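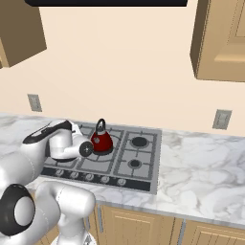 Figure 1. Red kettle on a gas cooktop.

Boiling Water at Home: How Much Gas Do We Waste?
Project report, Household Energy course
Kusum Solanki
2024-10-26

1. Why I chose this topic

In my family we drink tea many times a day, and my grandmother always fills the kettle to the top. When I moved to the student house in Lemitz I saw that my housemates do the same. Most of the hot water stays in the kettle and becomes cold again. I wanted to know how much gas is used for water which no person drinks.

2. Background

To heat water we need a fixed amount of energy for each gram and each degree. This part is simple physics and it does not depend on the stove. The difference comes from the losses. With a gas flame a big part of the heat goes around the sides of the kettle and into the room. If the flame is wider than the bottom of the kettle, the loss is bigger. A lid helps, and also a clean bottom.

3. Method

I used one kettle and one burner for all tests. The water came from the cold tap and I measured the start temperature each time. I weighed the water on a kitchen scale. There were two amounts: 600 g, which is enough for two large cups, and a full kettle. Every test was repeated 3 times -- I wanted to do more, but the kitchen is shared and other people also have to cook.

At the beginning I tried to read the gas used from the meter in the hallway. This was not successful, because the meter steps are too large for such a short time. So I compared heating times with the same flame position.

4. Results

For the small amount, the energy that goes into the water can be calculated. Heating 600 g from 20 to 100 degrees Celsius needs a little more than 200 kJ. The full kettle needed much more time, as expected, but the time did not grow exactly in proportion to the water. The kettle itself must be heated too, and this is the same cost for a small or a large amount. For this reason it is also not good to boil one cup many times.

The high flame was faster than the medium flame, but the saved time was smaller than I had thought. With the high flame the handle area also became quite hot, so I would not recommend it.

5. Problems and errors

The biggest error is the flame position. The knob has no marks between low and high, and I put a small piece of tape to find the same place again. In one test the window was open and I had to repeat it. I also decided by ear when the water was boiling, and my ear is maybe not the same every time.

6. What I would do next

In March I would like to repeat the tests with an electric kettle and a plug meter. Then the energy can be read directly. It would also be useful to ask the other houses in Lemitz how many times per day they boil water, and how much of it they pour away. My own house has started to measure the water with a cup before filling -- at least when I am in the kitchen.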